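Published November 12, 2023
By Kanwood Consumer Studies Group

4. Reuse of Drink Containers in the Home

4.1 Background

Most work on household packaging looks at the point where a container is thrown out. Much less has been written on the time between first emptying and disposal, when many containers are put to a second use. Our interest in this section is in that middle period, and in what people in two towns, Skika and Vusteck, told us about it in the home survey described in Section 3.

We use the term "second use" for any use after the original drink is finished. Refilling with water counts. So does holding flowers, pencils or cooking oil. Storing an empty container in a bag until the next trip to the recycling center does not count, even when the bag has been sitting in the closet for months.

4.2 What households kept

Of the 104 households that sent back the full diary, 100 listed at least one drink container kept for a second use. We had expected a lower number. Glass jars and bottles were named most often in Skika, where older kitchens tend to have a pantry. In Vusteck the answers leaned toward plastic, and several people there wrote that they did not like having glass near small children.

Metal bottles with a screw top are a mixed case. They hold up better than a can once opened and they can be closed again, but people were unsure what to do with them. Some treated them like cans and recycled them the same day. Others kept them by the sink or in the car. The opening is narrow, and the diaries mention trouble with cleaning, with filling, and with seeing how full the bottle is. Figure 4 shows a bottle of this general type with a threaded opening.

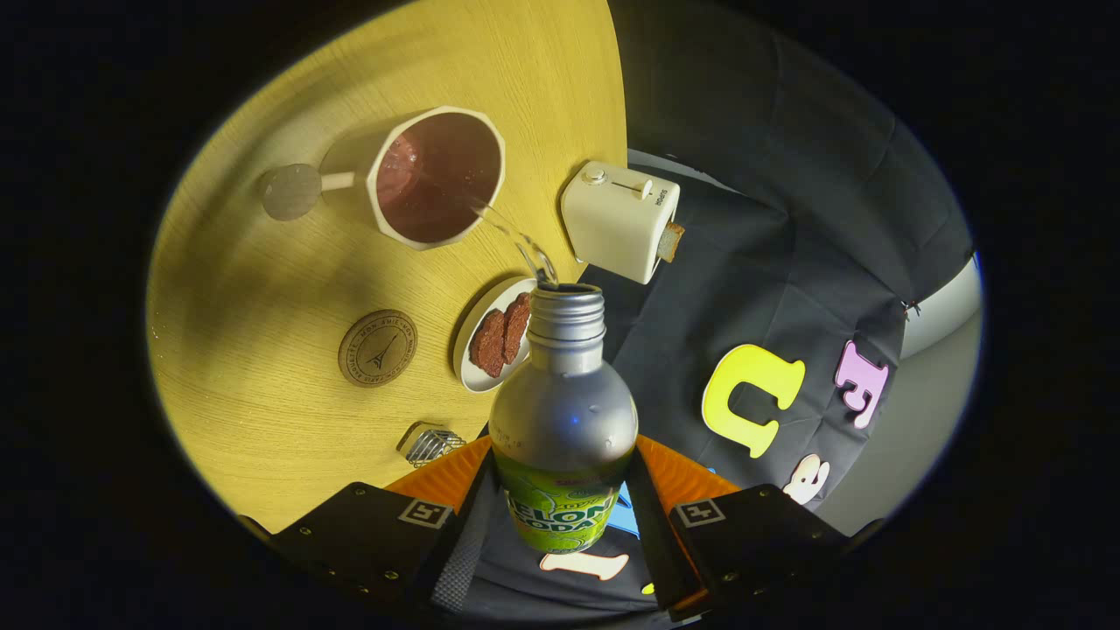 Figure 4. Water poured from a mug toward the open top of an aluminum bottle labeled "MELON SODA."

Smell was the most common reason given for ending a second use. Respondents said that sweet drinks left a scent that came back after washing, mainly when the cap had been left on overnight. A few had tried baking soda or vinegar and wrote that it helped for a while. Dents and scratches came up far less than we had thought they would. One diary from Vusteck noted a badly dented bottle that was still in daily use at the end of July.

4.3 Length of second use

We asked for the date each container was first kept and the date it was discarded. In 20 households these dates were complete enough to use. The rest left out one or the other, usually the discard date, and we have not tried to fill the gaps. Within this smaller group, glass stayed in use longest and thin plastic shortest. Metal fell between the two, though with only eight metal items on record we do not put much weight on its place in the order.

The diary form itself may have had an effect. It was based on the Kourkoulas checklist, which asks people to write something down each time they throw a container away. Several respondents said they had held on to an item longer than usual so as not to have to fill in the line – a problem we return to in Section 6.

This site uses cookies. By continuing to browse, you agree to our use of cookies.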